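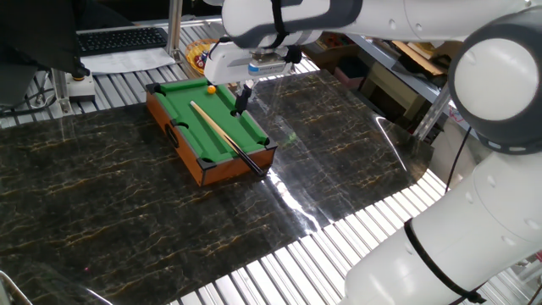

Rubrik: Mitmachen & Protest

Stiller Protest bei einer Wahlkampfrede — so geht's

Stand: 8. April 2025

Kurz vorweg: gemeint sind öffentliche Auftritte, Bürgersaal, Marktplatz, Stadthalle. Wer privat einlädt, darf rauswerfen. Punkt.

1. Anmelden. Früh. In Nonden waren im November die 303 Sitzplätze nach einem Vormittag weg. Klarnamen angeben, Ausweis mitnehmen.

2. Hausordnung lesen. Ganz. Meist verboten: Stöcke, Megafone, Banner mit Stange. Ein Blatt A3 geht oft durch, aber vorher fragen, am besten per Mail, dann hat man's schriftlich.

3. Eine Aussage, ein Zeichen. Gleiche Farbe am Kragen, ein Schild mit höchstens 7 Wörtern, Rücken zudrehen. Nicht alles auf einmal. Schrift dick und schwarz, sonst liest das ab Reihe vier keiner mehr.

4. Plätze verteilen. Nicht als Block sitzen — wirkt kleiner, und der Ordnungsdienst hat euch schneller draußen. Lieber zu zweit, quer durch den Saal. Gänge frei lassen!
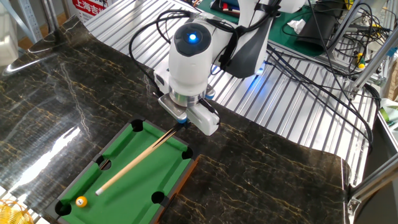

5. Zeitpunkt ausmachen. Wir nehmen immer den ersten Applaus nach der Begrüßung. Aufstehen, Schild hoch, still bleiben. Kein Zwischenruf, auch wenns schwer fällt. In Fododville haben so 66 Leute gestanden, die Lokalpresse hat nur darüber geschrieben.

6. Wenn jemand vom Ordnungsdienst kommt: ruhig nach dem Grund fragen, dann mitgehen. Nicht anfassen, nicht diskutieren. Uhrzeit merken. Treffpunkt draußen vorher festlegen.

7. Presse. Eine Person redet, alle anderen verweisen auf sie. Bei uns macht das Rasmus Zariņš. Drei Sätze auswendig können, mehr wird eh nicht gesendet. Pressetext am Abend raus, nicht erst am nächsten Tag.

8. Filmen: eigene Leute ja, fremde Gesichter im Publikum nich ohne Erlaubnis ins Netz stellen. Kinder gar nicht.

Nachher kurz zusammensetzen, was lief, was nicht. Liste der Teilnehmenden löschen.

Vorlage für die Mail aus Punkt 2 kommt noch, auch die Druckdatei für die Schilder — muss ich erst einscannen.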